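Sorting is the chore I would give a machine last

Every September the trade shows fill up with arms that fold towels, and every September somebody asks me if the things are ready. My answer is that they are ready for towels. A towel forgives you. Drop it and you pick it up again.

I spent 2 years on the packing line at Kvam, where the automation was very good at cartons. All the cartons were the same carton. When we changed the size by a hand's width, the line stopped until somebody came over from the supplier. Homes change by more than that between breakfast and lunch.

Putting jewelry away is a fair test, and a harder one than folding. Beads roll, chains knot, and a ring is smaller than most of the fingers we build to grip it. Some of it breaks if you squeeze, and some of it slides away if you don't.

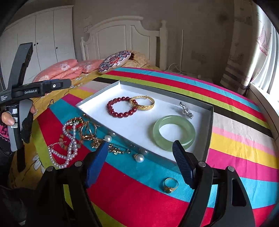
Zofia Jabłońska wrote to me that I'm setting the bar too high. Her mother can't undo a clasp anymore, she says, and would be glad of a machine that got half the pieces into the box and left the knots for a visitor.

I take the point, and half a job is worth something to a person who can't do any of it. But a jade bangle and a string of pearls can't go in the same way. A pearl strand that crosses over itself has to be lifted so the loops come free, and a person does that by feel without looking. I haven't seen a machine on sale that does.

Vilano wants 700 a month for its home unit. At that price I'd expect the knots done too.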